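What the Wash Does to a Printed Shirt

The print on a cotton T-shirt usually fails before the cotton does. The fabric underneath may have years of service left when the graphic starts to crack, fade at the folds or lift along its edges. Most owners blame the dryer. Textile engineers tend to look first at the bond between two materials that were never going to move in the same way.

Cotton jersey is a knit. Its loops open and close when the shirt is pulled over a head or spun in a drum, and the cloth can stretch a good deal across its width before any single yarn is under real load. A plastisol print is a continuous film of PVC particles suspended in plasticizer, cured by heat until it fuses. It stretches too, but on its own terms. If it was cured too cool, the particles at the bottom of the film never fully fused, and the film breaks from the underside up. The surface can look sound for months.

Szabolcs Sárközi has spent most of his working life on that underside. He runs the wear room at Rolance, a testing firm in Kullby that takes in sample garments from printers and small clothing labels. The room holds a row of household washers, a conditioning cabinet and a bench with a stereo microscope. The washers spin at 900 rpm. Sárközi prefers household models to the standard laboratory drums for comparison work.

"The lab drum tells you whether the print meets the method," he says. "The ordinary washer tells you where it will crack."

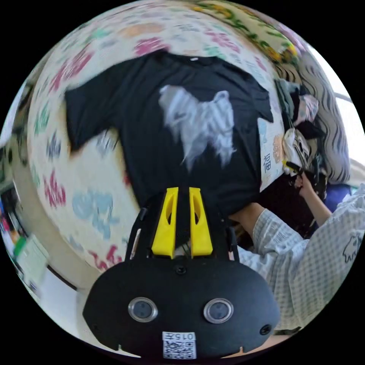 Cracks begin where the garment bends most often. On the chest this means the horizontal line that forms when a wearer sits down, and the vertical one left by folding in half for a drawer. Large solid areas of ink suffer more than broken ones. A design made of fine lines or halftone dots leaves bare knit between the islands of ink, and the knit takes up the movement. A solid block has no such relief, so stress builds until the film gives way along the weakest path.

Water-based inks behave differently. The pigment is held by a thin binder that coats the fibers and leaves the spaces between them open, so there is little film to crack. What goes instead is color. Each wash abrades the surface fibers, and when these break off they take pigment with them. The result is an even paling that many wearers like and some pay extra for. On dark cloth, though, a plain water-based ink barely shows, and printers turn to discharge printing, in which a reducing agent removes the garment dye before new pigment takes its place. Discharge work depends heavily on the original dye. Two black shirts from different mills can give two different results from one bucket of ink.

Transfers are a third group. A direct-to-film transfer carries its own adhesive layer, a hot-melt powder that bonds to the cloth under a press. Edge lift is the usual failure. In one long Rolance series, named Wikeck after the mill that supplied the blank shirts, Sárközi's group logged 881 wash cycles across a mixed batch of transfers and screen prints. Edge lift showed up first on sharp outside corners. Rounding the corners in the artwork delayed it. Pressing the transfer a second time, with a cover sheet over it, delayed it further.

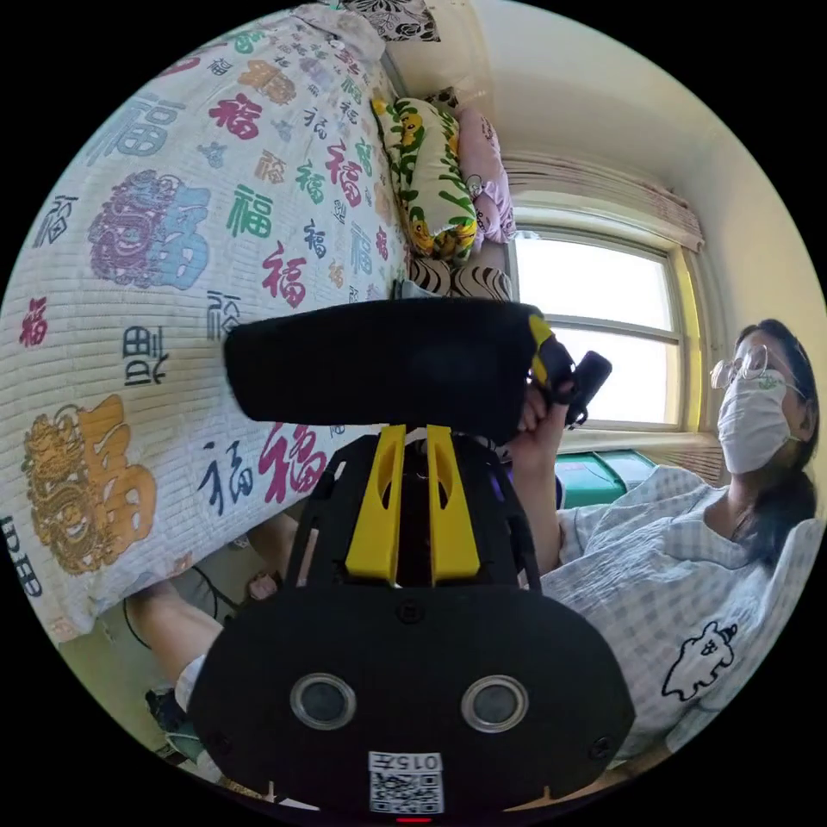
Light blue-and-white check, with a cartoon animal outline on the lower part.

Care labels address some of this and leave out the rest. Turning the shirt inside out reduces abrasion of the printed face against zippers and the drum wall. Lower temperatures slow the loss of plasticizer from the film. Sárközi's own tests use 40 degrees Celsius, the warm setting on most machines, and he considers anything hotter wasted on a printed shirt that is only sweaty. Load size gets less attention than it should. A half-empty drum lets garments drop farther and hit harder, while a packed one grinds them together.

Drying is where habits vary most. Tumble heat alone seldom harms a fully cured plastisol print, which went through far hotter air in the printer's tunnel. The damage comes from shrinkage. Jersey shortens in length as it dries with tumbling, the film does not shorten with it, and the print buckles into small ridges -- visible under a raking light long before they can be felt. Those ridges then wear at their crests. Line drying avoids the problem, at the cost of a stiffer hand.

Ironing over a print remains a bad idea, with one exception. Urban, a two-press shop that sends Rolance its samples every October, has had some success re-fusing undercured plastisol in a heat press under silicone paper. It works on fresh shirts that have been washed 3 times or fewer. After that the broken film has picked up lint and detergent residue along the cracks, and the edges no longer close.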